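Workshop notebook, table-top sorting and set-out
Riltdale workroom, small bench
Entry date: Nov 1, 2020
Entered by: Hollis Lindgren
Read and initialled by: Jae-in Maeng

Purpose of entry

To record the present set-out of the small bench, the decisions taken on the contents of the basket and the bowl, and the matters left over from the April entry. Colleagues who use the bench after this date are asked to read the section on the paper sheet before moving anything.

Set-out

The bench remains inside the black fabric surround. The black top has been kept, as agreed with Velitz, and a white sheet is laid on it as the working area. The sheet replaces the grey felt mat described in April, which had begun to curl at one corner and held lint. Paper marks easily but is cheap to replace, and small items can be found on it without difficulty.

The teal basket with the orange rim stands at the back. It is the container of record for the larger pieces. The bowl with the pinkish rim is kept to the left of it and is intended for rounded items that would otherwise travel across the bench. The small printed box stands between the two.
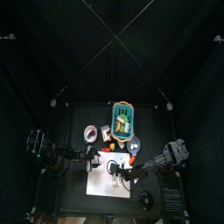
Placement of the basket was discussed at some length. Hidholm had asked for it to be at the front, within easy reach. That arrangement was used for 2 sessions and was not continued, as everything put down behind the basket was forgotten until the end of the day. With the basket at the back, the sheet stays open to view and the loose items are dealt with first. Hidholm has been informed and has no objection.

The banana is to stay in the basket. It has been put in the bowl on several occasions by different people, and it takes up the whole of the bowl when this is done. The bright green piece and the white rectangular piece also belong in the basket. The purple piece belongs in the bowl. No ruling has been made on the small red piece or the small yellow one. Jae-in Maeng prefers the bowl for both. The undersigned would prefer the basket for the yellow piece and will raise it again.

Crumpled paper should be removed before a session is entered as finished. The wording in the April entry was "tidy as required", which each of us read differently.

Bench dimensions and allowances

The clear margin between the paper and the front of the bench is set at 80 mm. It was measured once with the steel rule and once with the tape - the two readings differed by 3 mm, and the steel rule has been taken as correct. The tape from the Ruangrit kit is worn at the hook and should not be used for anything that is to be written down.

Overhead light was left at the lower setting. It is adequate for sorting by colour, although white pieces on a white ground are harder to judge, and the paler items should be handled one at a time for that reason.

White pieces

The white blocks and cubes are treated as a separate group. They are picked up by the sides and kept upright while being moved, then set down flat. A piece put down on its edge is apt to fall over when the next one arrives. Any piece with a marking on one face should be turned so that the marking can be read from the side of the bench, which saves lifting it a second time.
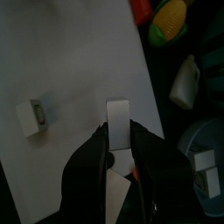

Spacing between white pieces was too tight in the April trials. The present practice is to leave at least the width of one piece on either side. Sessions take longer as a result. The last full clear-down, including the return of all pieces to their containers, took about 31 minutes, and no attempt has been made to shorten it.

A note on storage. Velitz has offered a lidded tray for the white group, with shallow compartments. The offer is a reasonable one, but the tray is deeper than the shelf on which it would have to sit. A decision is deferred until the shelf has been measured. In the meantime the white group goes back to its usual drawer, and the drawer label should be rewritten in block capitals. The present label is in my own handwriting and has been the subject of fair comment.

Outstanding

Red and yellow pieces: container to be decided.
Shelf depth: to be measured with the steel rule, J. Maeng.
Spare paper: to be requested from the Riltdale stores, same size as the present sheet.
Ruangrit tape: to be returned with a note about the hook.
Drawer label: H. Lindgren.

Addition by J. Maeng: I have read the above and agree with it, apart from the paragraph on the yellow piece. It rolls if it is knocked, and the bowl is the place for things that roll. Please leave the margin setting as it is until the new paper has come in and been checked against the old sheet.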